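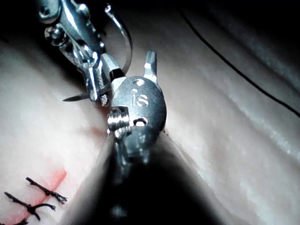 gisen_bench
Anyone else had the left wrist let go mid-stitch? Mine dropped the needle twice on the 20th July session, jaws just went slack. Error 316 both times, cleared on restart. Practice pad only, thank goodness!

toivonen17
Cable tension. Mine did it last November, new cable and it's been fine.

drandon
Not convinced, a slack cable doesn't throw 316. I'd look at the encoder first.

toivonen17
Well, mine threw it :)

R. Nurmi
How many uses on that instrument? We bin ours at 100, no arguments.

gisen_bench
Er... 117. It's only a trainer!

drandon
Right, stop using it till you've swapped it, and post the log please.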